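Renting out the downstairs: a landlady in Ulwood on thirteen years of lodgers

Aug 22, 2018

The house is on a hill at the far end of Ulwood, past the last bus stop, and it has had a lodger in it nearly all the time since the owner's children moved out. She asked for her name to be left out, as one or two of the people she talks about still live in the town. She is retired from the office at Krawczyk, the builders' merchant on the ring road, and she did the interview at her dining table with a folder of old agreements next to her.

She did not set out to be a landlady. "The boiler went," she said. "It was December and I had a quote for 1622 pounds, and I had two empty rooms downstairs with the heating on in them. My sister said put a card in the shop. So I put a card in the shop."

The first person to answer the card stayed four years. He was a night porter at the hospital and she says she saw him properly perhaps twice a week. He paid in cash, in an envelope, on the hall shelf. There was no agreement of any kind. She would not do that now and tells anyone who asks her not to do it either.

"It went well, and that was luck. If he'd stopped paying I wouldn't have known what I was allowed to do. I didn't know whether he was a lodger or a tenant. I thought they were the same word."

They are not the same. A lodger shares some living space with the owner and can usually be asked to leave with reasonable notice, while a tenant with a self-contained home has a good deal more protection. Her downstairs rooms have their own outside door, but there was no kitchen down there at first, so the porter used hers. When she later thought about putting in a sink and a cooker, a neighbour warned her that it might change her position, and she paid for an hour with a solicitor to find out.

"Best money I spent on the whole thing. He went through it line by line. He told me to write down which rooms were shared and to keep using them myself. He told me to keep a key and to say in the agreement that I had one. Half of what's in that folder is from that hour."

In the end she did have some work done. A local firm, Nadovetti, quoted 2000 pounds for a full small kitchen and she turned it down. She has kept one proper kitchen, upstairs, and both sides of the house use it. The downstairs has a kettle, a fridge and a place to sit.

She now has a written agreement, a deposit, and a list of what is in the rooms, which both people sign on the first day. She interviews everyone in person and always at the same time, just after six in the evening, when she would normally be cooking.

"You find out more if there's something going on. If you sit somebody on the sofa and ask questions they give you the answers. If I'm doing the potatoes they talk."
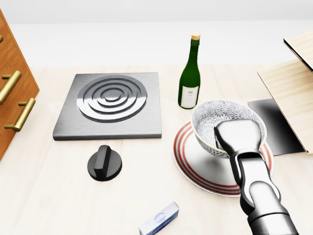
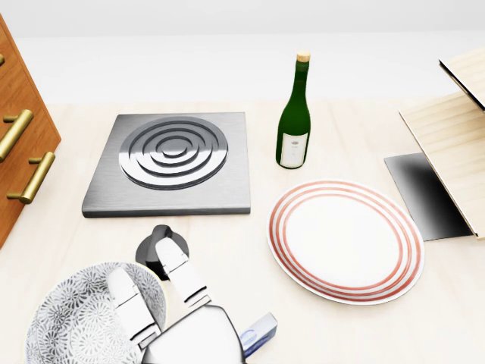
Sharing a kitchen is what most of her lodgers have worried about beforehand, and she says it causes less trouble than the bathroom or the parking. Her rule is that the worktop belongs to whoever is using it and is clear when they have finished. Things that belong to one person go in that person's cupboard. Things left out are taken to be for everyone, and she has had to explain this more than once. "A bottle of wine standing next to the hob, with nothing said, I'd take to be a shared bottle," she said. "I had one lodger who was very upset about that. It was a present from his father, and I'd put a good glug of it in a stew. I bought him another, and after that it went in the agreement." The line is still there, on the second page, under the one about milk.

Noise is the other thing people ask about. She goes to bed at ten and says so at the first meeting. One young woman nodded at this and then practised the trombone at eleven on her second night. They came to an arrangement, and the trombone was played on Saturday mornings for a year and a half. She says she misses it a bit.

Not everybody has worked out. She has asked two people to leave in the whole time. One had moved a friend in without asking. With the other it was money. He was a month behind, then two, and by the time she spoke to him about it properly he owed her 1040 pounds.

"That was my fault as much as his. I'm not good at asking. I'd hear him come in and I'd think, I'll do it tomorrow. I got about half of it back. He wrote me a very nice letter."

Since then the rent has gone by standing order, and if it does not arrive she sends a text message the same day. She wrote out the wording once and uses it every time. It says that the rent has not come in, asks if there is a problem at the bank, and gives the date. She finds this easier than knocking on the door, and nobody has taken offence at it so far.

She keeps the rent a little under what others charge locally. Prorkance, the letting agency in the high street, told her she could ask for more, and offered to find people for her and take a fee for it. She thought about it for a weekend. The agent was pleasant, she said, but wanted to do the meetings at the office, and she did not want a stranger choosing who used her bathroom.

On tax, she says people make it sound worse than it is. There is a scheme that lets you earn up to a set amount each year from a furnished room in your own home before any tax is due, and she has always come in below the limit. She did have to tell her home insurer, which put the premium up slightly. She also told the council, as she had been getting money off her council tax for living alone and could no longer have it. She forgot that the first time and had to pay some of it back.

Asked what she would say to someone thinking about it, she took a while to answer. She said to live with the rooms yourself for a week first. She had slept downstairs while the upstairs was being painted, and found out that the window did not shut and that you could hear every word said on the landing. She had the window mended and put a thick carpet on the landing, and started taking her phone calls in the garden.

She would also say to have a friend read the agreement before anyone signs it. Her sister read the first one and pointed out that it gave a notice period for the lodger and none for her.

The present lodger is a trainee surveyor who goes home to her parents most weekends. She has been there since the spring and has asked to stay for another 5 months, until her course ends. There is a card ready for the shop window for when she goes. It is the same card as the first one, with the price crossed out and written in again underneath.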